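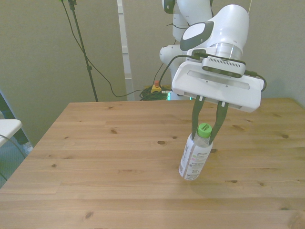
Stockroom and Fitting Room Check: Bemum, Plondilcombe shop
Filled in by Eglė Siliņa, February
Print this page | E-mail this page

Posted for all staff, including those who say they never see it. Comments are mine unless initialled.

FRONT OF SHOP

1. Doorway clear, mat flat
Pass. The mat has been taped down at last. The tape is bright yellow and goes with nothing in the spring range, but I have stopped tripping.

2. Dress rails fixed and level
Fail. The rail by the till leans towards the wrap dresses. It has been holding winter coats since they came down from the window, and it was sold to us for blouses. Coats to go on the wall rail. Gergely to tighten the feet before opening.

3. Mannequins stable
Pass, with a grumble. The tall one in the Jakab linen skirt rocks if you look at her sharply. Do not dress her in anything with a train.

4. Pins removed from displayed garments
Fail. Found 3 in the hem of the green pleated midi, size 12, which was on the rail and for sale. Whoever pinned it for the window, please unpin it too. A customer should not find them with her knees.

5. Hangers
Pass. Two cracked ones binned. They will be missed by the person who keeps rescuing them.

FITTING ROOMS

6. Hooks secure
Room 1 pass. Room 2 fail: the left hook turns all the way round and drops whatever is on it. Fine for a camisole, less so for a handbag. Use the right hook until mended.

7. Curtains close fully
Pass in both. The new rings glide beautifully and the old gap is gone.

8. Mirror fixings
Pass. Checked top and bottom. The mirror in Room 2 still makes everyone look slightly cross, but there is no box for that.

9. Floor clear
Fail at 10.40, pass at 10.45. One sandal, one belt, a great many tissue sheets.

STOCKROOM

10. Steamer: lead, plug and hose
Pass. Hose has no splits. It must be switched off at the wall when you go to lunch. "I was only at the bakery" was tried last time and did not work on me either.

11. Boxes no higher than shoulder height
Fail. Whose shoulder, asked Béla, who is very tall. Mine. The Toser knitwear delivery came as 28 boxes and was stacked by him. Restack, heaviest at the bottom.

12. Step stool
Pass. Rubber feet all present. Please stop using the upturned crate next to it.

13. Fire exit
Pass, after I moved the sale rail. It was back when I went past again at four. Moved it again. This is not where the sale rail lives.

14. Extinguisher
Pass. In date, pin in, and no longer wearing a scarf.

15. Sewing table
Scissors in the drawer, good. Iron on its rest, good. Needles in a saucer with a biscuit, not good.

TO DO
Rail feet: Gergely
Room 2 hook: Judit Sárközi, who owns a drill
Boxes: Béla
Saucer: you know who you are

Seen and signed: Parveen Pathirana, manager. "Agree with all of it except the mirror, which is honest. P.P."

2 comments | 0 shares

Béla Juhász: Boxes done. They now reach Eglė's shoulder exactly.
Judit Sárközi: Hook is in. Try it with a proper coat before you tick it.

Contact the shop | © Bemum | Back to top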